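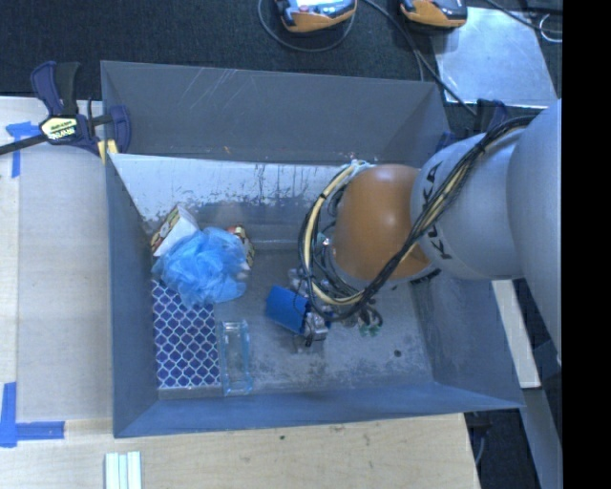

Cajón gris, mesa de madera clara. La esponja celeste, a la izquierda.

Ticket: el cajón de artículos de baño y varios
Abierto por: Azlan Nair
Estado: en curso

Hola, soy yo otra vez con el dichoso cajón. El problema es la esponja de malla: ocupa muchísimo, se esponja cuando le da la gana y detrás se me pierden los paquetes pequeños (el del estampado rojo y crema asoma lo justo). Lo que he probado hasta ahora:

- Poner la caja de cara blanca de pie contra la pared izquierda. Se inclina y ahí se queda.
- Meter la esponja en una bolsa de red de Isden. Cabía, pero abultaba lo mismo, ¡y encima se enganchaba!
- Pasar lo azul rectangular al otro lado. Mejor, aunque acaba siempre torcido.

Dwight propone un separador Trosach de 200 mm. Lo pido esta semana y lo pruebo en el lado de la esponja. Si alguien tiene uno suelto en el almacén, que me avise y me ahorro el pedido.

Última actualización: 28 abr 2021

Comentarios (3)

Dwight Penner: Mide antes el fondo, que los hay de 2 alturas.

Azlan Nair: Medido - va el bajo.

Demchenko: Yo colgaría la esponja fuera y listo.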